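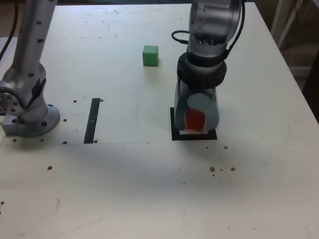

The red cube held between the finger pads, low over the black square. The green one stays farther back.

Tips for a two-arm table in a shared workshop

By Oana Sandu

We have built our table slowly, in the evenings, and these are the notes I wish to pass on to the next members. The arms have names: Bomby and Sima. The names are written in the booking book, so please use them there too.

Marking the table

Put a dark square where the cube must go. On a white top, black is the easiest to find for the eye and also for the program. Before you put tape, wipe the place with alcohol and wait 5 minutes. Press the corners with a spoon. When you remove old tape, pull it slowly and flat, and clean the glue with a little cooking oil, then soap.

Scratches in the white top do not matter for the work. I tried to polish them out in February and it only made shiny places, which confuse the program more than the scratches did.

Mounting holes

Crumbs and metal dust fall into the threaded holes. Vacuum them first, and only then put the bolt. Start every bolt by hand. If it does not turn easily for the first two turns, take it out and look at the thread. Go across the flange from one side to the other when you tighten, as with a car wheel, and check again after one week of use.

Cables

Leave a loop at the wrist. My first cable was tied too tight and it broke inside, where I could not see it, and I lost two evenings. Turn the wrist by hand to both ends of its travel before you close any cable tie. 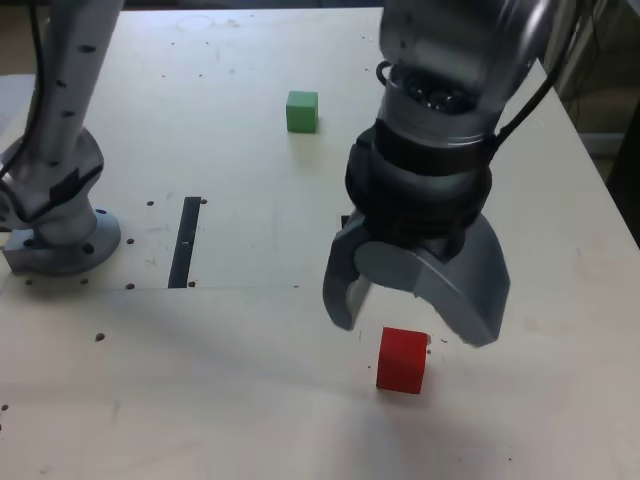
Gripper open, with the red cube under it on the table.

Picking up a cube

Begin at 40 percent speed or less. Teach the high point first, straight over the cube, and after that the low point. If the fingers come down at an angle they push the cube away. I keep 70 mm between the high point and the table, enough to pass over another cube.

Stop the fingers a little above the surface. A sheet of thick cardboard is a good gauge: slide it under the tips, and if it goes through without catching, the height is fine.

Use two colors of cube when you test. With a single color you cannot know if the program chose the right one or only the nearest one.

Before you leave

Send both arms to the rest position, press the stop button, and write in the book any point you have changed. Cubes go back to the Orley tin on the shelf. The key for the cabinet is with me on Thursdays, other days please ask at the front desk.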